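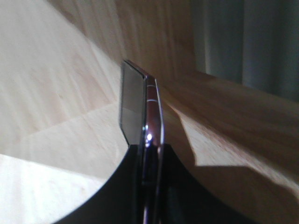 Schmale Kante, glänzendes Glas: Gerade am Rand setzt sich der Schmutz gern fest.

Glatte Flächen im Haushalt streifenfrei sauber bekommen

Im Dezember, wenn die Sonne so tief steht, dass sie quer durch die ganze Wohnung scheint, sieht man bei uns jeden Fingerabdruck. Auf dem Backofen, am Spiegel im Flur, auf den Glasböden der Vitrine, und natürlich am Telefon, das den halben Tag durch die Küche wandert (bei mir meistens mit Mehl an den Fingern!). Ich habe über die Jahre allerhand ausprobiert und schreibe heute einmal auf, was davon geblieben ist.

Das Wichtigste ist ein ordentliches Tuch. Ich nehme 2 Mikrofasertücher, eins leicht feucht zum Wischen und eins trocken zum Nachpolieren. Bitte ohne Weichspüler waschen, sonst schmieren sie nur noch, und da kann man dann reiben, bis der Arm lahm wird.

Spiegel und Vitrine
Lauwarmes Wasser mit einem kleinen Schuss Haushaltsessig reicht völlig. Immer von oben nach unten wischen und gleich trocken nachgehen. Bei alten Spiegeln das Tuch gut auswringen, damit nichts hinter das Glas läuft.

Backofenscheibe
Eingebranntes Fett weiche ich mit einem Brei aus Natron und Wasser ein. Auf die kalte Scheibe streichen, eine halbe Stunde stehen lassen, abnehmen. Meine Nachbarin Nighat Minhas lässt ihn über Nacht drauf und schwört darauf, aber so viel Geduld habe ich am Sonntag nach dem Braten einfach nicht mehr.

Telefon und andere kleine Geräte
Ausschalten, Stecker ziehen, und dann nur mit einem nebelfeuchten Tuch darüber. Essig und Scheuermilch bleiben im Schrank, die greifen die Beschichtung an. Für die Fugen und Ränder nehme ich einen trockenen, weichen Pinsel, so einen aus dem Malkasten der Kinder.

Chrom und Edelstahl
Wasserhähne werden mit einer halben ausgepressten Zitrone wunderbar blank, danach gründlich abspülen und trocken reiben. Auf Marmor und anderem Kalkstein hat die Zitrone aber nichts verloren, das gibt matte Flecken, die man nicht mehr wegbekommt. Bei Edelstahl immer in Richtung des Schliffs wischen. Gegen die letzten Schlieren hilft ein Tropfen Speiseöl auf dem trockenen Tuch, wirklich nur ein Tropfen!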